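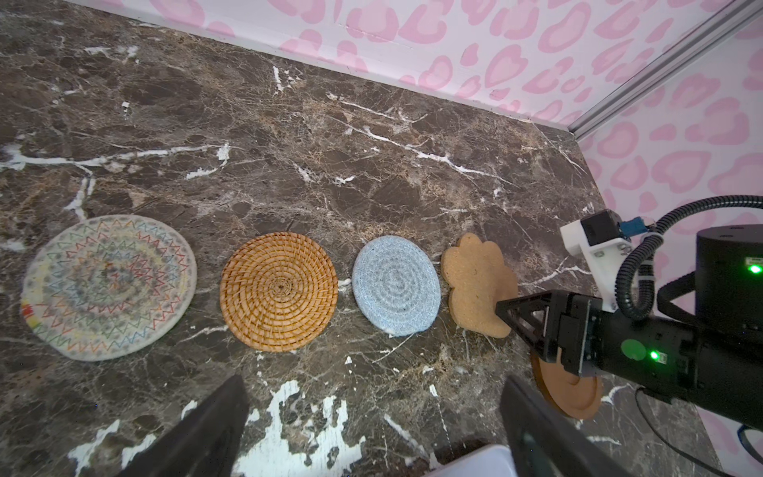 4.2 Gripper comparison on thin objects

Thin, flat objects are a weak point for parallel grippers. The fingers need to get under an edge or close on both sides of a part that is only slightly raised from the table. We used coasters for this test because they are cheap, easy to replace and made in many materials. The set included woven cotton, rattan, knitted or crocheted yarn, cork and a terracotta-colored coaster with a raised rim (Figure 3). All of them were placed on a dark marble countertop.

We compared 2 finger designs. The first, which we call Meltthorpe, is the stock finger with a flat pad. The second, Gindalitz, has the same outer shape but a thinner tip with a short bevel on the inner face. Both designs were driven by the same controller, Salora, with the same closing speed and force limit. Only the fingers were changed between conditions.

Each coaster was attempted 8 times with each finger design. The operator started from a fixed home pose, moved the gripper to the coaster and closed it once. A trial was counted as a success if the coaster left the countertop and stayed in the grip for 3 seconds. A second closing motion was counted as a failure, even if the coaster was then picked up. Kyu-ri Yang operated the arm in all trials, and Chidubem Onuoha scored them from the recorded wrist video without being told which result we expected.

The two designs differed most on the cork coaster. The flat pad tended to push it along the marble before the fingers closed, while the beveled tip could slide under one of the lobes of the paw shape. On the rattan coaster the difference was small. The yarn coaster was easy for both designs, as the material bunched up between the fingers -- a grip that would not be acceptable if the object had to stay flat. The raised rim of the terracotta-colored coaster gave both fingers something to hold, and most failures there came from a poor approach angle.

Figure 3. Coasters on the marble countertop during the finger comparison, seen from a wrist camera. The second arm enters from the right, with its gripper at the paw-shaped cork coaster.

The wrist view also had a cost. When the gripper was low over the countertop, the fingers hid part of the contact area, and the scorer could not always tell when a coaster first lifted. We marked these trials as unclear and repeated them at the end of the block. The Yusuf side camera was added in June, after this comparison was finished, and is used only in Section 4.3.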